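Kitchen > Washing up > Loading a dish rack

24 Oct 2025
By Lina Zein

I've had the same little wire rack since I moved to Jendton, and for years I just shoved things in wherever they'd go. Plates leaning on mugs, bowls on top of plates, the lot! I'm much fussier now, so here's how I load mine (it takes 3 minutes if you don't dawdle).

A white wire rack, plates on edge and a folded cloth on the table:
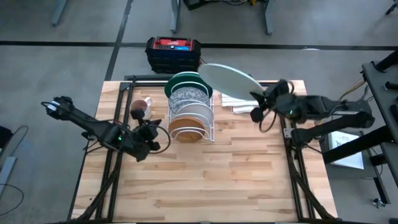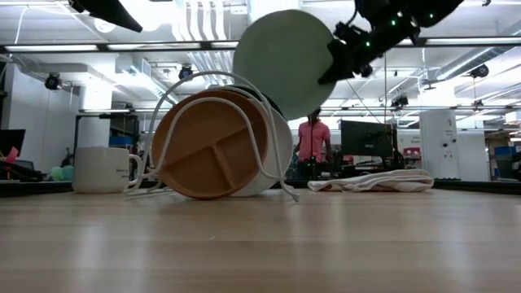
Step 1: Put a cloth down first

Fold a tea towel and keep it beside the rack. You'll want it for drips, and for anything that won't fit.

Step 2: Big plates go in upright

Stand them on edge, one to a slot, all facing the same way. Divided plates are a pain – the little compartments hold water, so tip yours forward a bit and let it run out.

Step 3: Keep cups out of it

Mine go next to the rack, upside down on a dry cloth. Khalil still hooks his over the end wires and the whole thing wobbles.

Step 4: Check the balance

Give it a gentle nudge. If it rocks, move the heaviest plate towards the middle and try again.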